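Work Surfaces for Small Parts Sorting: Final Report
Clillombridge Technical College, Product and Interior Studies
Second-year group project, submitted in August

1. Purpose of the project

The group was asked to propose a work surface for the sorting room at the Hidthorpe learning center, where foam shapes, counters and similar small teaching materials are returned, checked and put back into sets. The center has used folding tables with a glossy white top for several years. Staff reported that pieces slid off the edges, that glare from the ceiling lights made pale pieces hard to see, and that the tops had become scratched and difficult to clean.

The assignment set a materials budget of $300 per station and required that any new surface be removable without tools by one adult. It also had to fit over the perforated tables already in place, as these are shared with other courses and may not be drilled or painted.

2. Background

The center holds 3,000 loose pieces, most of them foam blocks in simple shapes such as stars and prisms. They are bought through Admasu, a school supply firm, and arrive in mixed bags. Sorting takes place in the afternoon, after the last class, and is usually finished by 5:30.

Two earlier student groups had studied the storage side of the problem and recommended shallow drawers. Their reports are kept in the department office and were consulted. Neither dealt with the surface on which the sorting is done.

3. Options considered

Option A was a rubber mat laid directly on the table. It was inexpensive and quiet. In the trial, however, the mat curled at two corners, and foam pieces gripped it so well that they could not be swept together with the hand. Crumbs and pencil dust were also hard to remove.

Option B was a tray with a raised lip on all four sides. The lip kept pieces from falling, but people sorting for longer periods complained of pressure on the wrists. The tray was also the heaviest of the three.

Option C was a flat maple board joined from horizontal planks, with a smooth, pale finish. It has no lip. The group expected this to be a weakness and tested it last.

4. Method

Trials were held at the Ciltbridge workshop over two weeks. In each trial, 50 foam pieces were tipped out at the center of the surface and sorted by shape into cups. Time, dropped pieces and sorting errors were recorded. There were 12 trials for each option. Participants completed a short form on comfort and on how easily they could tell the pieces apart.

5. Findings

Option C gave the shortest sorting times and the fewest errors. Dropped pieces were slightly more frequent than with the tray, though well below the figure for the existing tables. On the forms, participants commented that strong colors were easy to pick out on the light wood. The seams between the planks were noticed by several participants, none of whom found them a nuisance.

The size of the board also mattered. Pieces could be left in separate groups with clear space between them, so that a half-sorted set could be put aside and taken up again later.
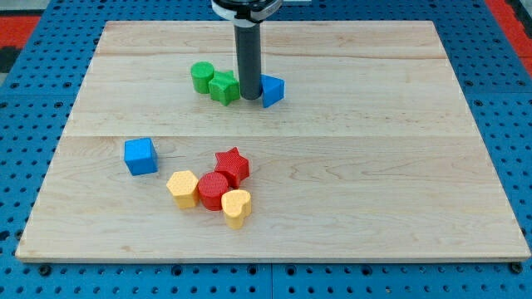 Ciltbridge workshop, in its written response to the draft, agreed that the board was the best of the three but asked the group to look again at the finish. In its experience, pale maple picks up marks from felt pens within a term, and a second coat would be worth the extra day of drying. The group has accepted this point and added the second coat to the specification.

6. Recommendations

The group recommends Option C for all stations at Hidthorpe, with two coats of clear finish and lightly rounded edges. Boards should be wiped with a damp cloth at the end of the session and stored upright. A lip along the back edge only could be tried at one station during the coming year.

7. Limitations

All participants were adults. The center also intends to let older children help with sorting, and the height and reach of the surface should be checked with them before the full order is placed. Long-term wear was not tested.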